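Why I stopped apologising for long emails
Speaker notes, Henisia staff day, Jun 30, 2024
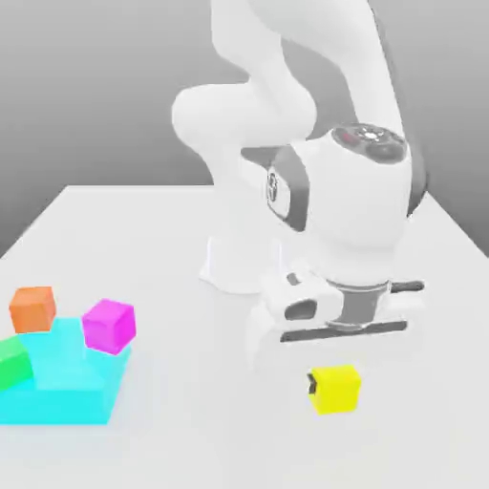 Someone wrote back after the last run of this talk that short emails are a kind of rudeness, that a two-word reply had once ruined her whole weekend, and could I please stop telling people to trim everything. Fair enough! So this version is different.

Start with the Korulard story (slowly, I always rush it). I sent 281 words asking for a meeting room. Got back "which day?" because I'd left the day out. Pause for the laugh, if there is one.

Then the bit about inboxes. I kept a tally in October and had 1156 messages, and I reckon I properly read 200 of them. The rest I skimmed in the queue for coffee, same as everyone here. Ask for hands: who's read an email from me to the end? Be brave.

What I do now:
Question goes in the first line, day and time with it.
Background goes underneath, as long as it likes.
Say hello. Say thanks. It costs you two seconds and people notice.

Show the Jerkanow thread if there's time, all 52 replies of it, and scroll to the one where the colour of the brochure finally gets settled. Don't read them out. I did that at Lacson and lost the back row.

Mention phone calls? Maybe skip, it gets people arguing and we've only got until morning tea.

Questions. If it's quiet, ask what everyone thinks of "as per my last email" and stand well back.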